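Section 4: Care and Cleaning of Low Cabinets and Chests

Applies to Trullance Narngate series, all finishes
Document 3363, revised Apr 8, 2022

Read this section before you clean the cabinet for the first time. Keep it with the assembly sheet and the spare parts bag. If you have not finished assembly, go back to Section 2 and make sure the cabinet is level and all fittings are tight before you continue.

4.1 What you need

Soft cloths, cotton or microfiber, without buttons, zippers or stiff seams
A bowl of lukewarm water
Mild dish soap
A soft brush or a vacuum with a brush head
The hex key from the parts bag

Do not use scouring pads, steam cleaners, furniture wax, bleach, or any product that contains ammonia or acetone. Window cleaner leaves a haze on the gloss fronts that is hard to remove.

4.2 Weekly dusting

1. Take everything off the top. Lift objects – do not drag them.
2. Fold the cloth so that you have a clean side to turn to.
3. Wipe the top from back to front, following the grain.
4. Wipe the front from the top edge down. Use light pressure on gloss surfaces.
5. Use the brush for the gap between the doors and along the hinge side.
6. Shake the cloth outdoors and wash it before the next use.

Note: Do not use fabric softener when you wash your dusting cloths. The residue transfers to the finish and shows as streaks.

Any soft, clean household cloth will do for this job. Printed and woven cloths should be washed twice before first use, and dark colors tested on a hidden spot for color transfer.

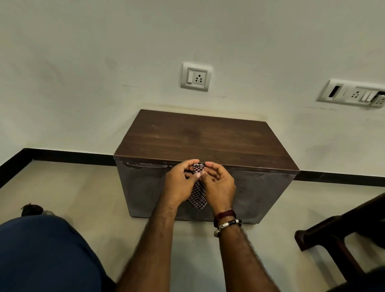 Fig. 4-1. Small checkered cloth held at the top front edge.

4.3 Removing marks and fingerprints

1. Add 2 teaspoons of dish soap to the bowl of water and stir.
2. Dip a cloth and wring it out well. It should feel damp and must not drip.
3. Wipe the mark with short, straight strokes. Avoid circular rubbing on gloss fronts.
4. Go over the same area with a second cloth dampened in plain water.
5. Dry at once with a third cloth.

If a greasy smudge remains, repeat the steps with fresh water. For adhesive residue, warm the spot with a hair dryer on its lowest setting for a few seconds, then roll the residue off with your thumb. Do not scrape with a blade or a coin.

Caution: Water that stands on a joint or along an edge can make the board swell. Swelling cannot be reversed and is not covered by the warranty. Wipe up spills right away, and do not place wet flower pots on the top without a saucer.

4.4 Inside the cabinet

1. Empty the cabinet and remove the shelf. Lift it off its pins and tilt it toward you.
2. Vacuum the corners and the groove that holds the back panel.
3. Wipe with a damp cloth and dry.
4. Leave the doors open until the inside is fully dry.
5. Put the shelf back and check that it rests on all of its pins.

A musty smell usually means the cabinet was closed too soon after cleaning. Leave the doors open overnight. An open dish of baking soda helps.

4.5 Floor and wall contact

On tile or stone, check the glides under the base every March, or whenever you move the cabinet. Grit caught under a glide will scratch both the glide and the floor. Two people should lift the cabinet. Never push it across the floor while it is loaded.

If your floor is mopped often, fit the optional Fikel base pads, part 172. They raise the cabinet enough to keep mop water away from the lower edge. Pads are sold in sets and are not included in the box.

Do not place the cabinet directly over a heating vent.

4.6 Door adjustment

If the gap between the doors is uneven, loosen the hinge screw 2 turns, move the door, and tighten again. Check the gap with both doors closed. Do not use a power driver.

Replacement hinges, pins and pads can be ordered from Babalola Parts Service. Have the document number from the top of this section ready, along with the finish name printed on the label inside the cabinet.

Continue with Section 5, Moving and Storage.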